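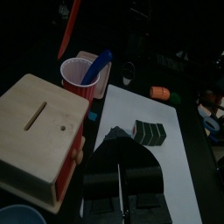 Is it worth buying a proper play kitchen, or will a few bits and pieces do? So writes a parent of a two-year-old, and since it is the question that comes to us more than any other at Nivurell, it seemed only right to let it go first on the page.

A few bits and pieces will do beautifully! A play kitchen is a lovely thing if you have the room for it, but children cooked on upturned boxes long before anybody sold them a miniature oven. A plastic cup, a spoon, a chopping board and something to chop will keep most little ones going until teatime, and you can add to it as birthdays come round.

Can I mix plastic and wooden pieces?

Please do. People sometimes worry that it has to be one or the other, and I can see the appeal of a shelf where everything matches, but children don't mind in the least. Plastic cups and cutlery are easy to wash. Wooden boxes are good and solid, and a box with a slot in the top is a treat for any child who likes posting things. In our house it has been a till, a letterbox and (for one very long week) a toaster.

What sort of chopping board should I get?

A real one, if you have an old one going spare. The small toy boards slide about and tip up at the corner, whereas a full-sized kitchen board stays where it is put and gives everybody somewhere to work. I like the ones with a handle hole at the top, as you can hang them on a hook when play is over and get your table back.

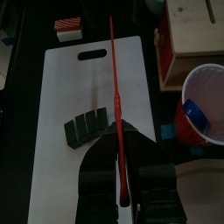

Do give it a wash first, and if it has been used for raw meat I would keep that one for yourself and find another. Deep knife marks are best avoided too, as paint and dough get down into them and are a misery to scrub out.

What can children pretend to chop?

Almost anything with a bit of substance to it. Shop-bought play food is fine, but blocks and odd pieces of clean foam are every bit as good, and a green block will be cucumber one minute and a birthday cake the next. We try not to correct anybody on this point. For children under three, keep to large pieces that can't be bitten through or swallowed, which does mean leaving out the foam until they are past the stage of tasting everything.

Are toy knives safe?

A plastic toy knife with a rounded end is a gentle sort of thing, and children do love having one. Look it over now and then for cracks or rough edges, and throw it away if you find any - there is no mending them that I would trust. We also ask that knives and spoons stay at the table, as running about with anything long in the hand tends to end in tears.

How do I get them to tidy up afterwards?

I wish I had a grand secret to share. What has worked for us is giving each kind of thing an obvious home, so that there is nothing to argue over. Cutlery stands in a cup. Bowls go one inside another if they will. Blocks go back in their box, and the board is wiped and hung up last of all.

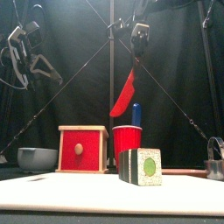
If the children are very small, start by asking for just the cutlery and do the rest yourself. They get a little further each time, and some days they go backwards, and that is quite all right. A short song helps, though you will be hearing it in your sleep by the end of August.

How should I clean everything?

Warm water and a drop of washing-up liquid for the plastic. A damp cloth for painted or plain wood, then a dry one straight after, and please don't leave it to soak, however sticky it has got. Foam should be squeezed out well and stood on its end to dry all the way through before it goes back in the box.

Can I borrow a set before I buy?

Yes, from the Halliday toy shelf, which lends out kitchen bits two sets at a time. Just bring everything back clean, and do own up if a spoon has gone missing, as we would much sooner know.

Page last updated 2021-08-04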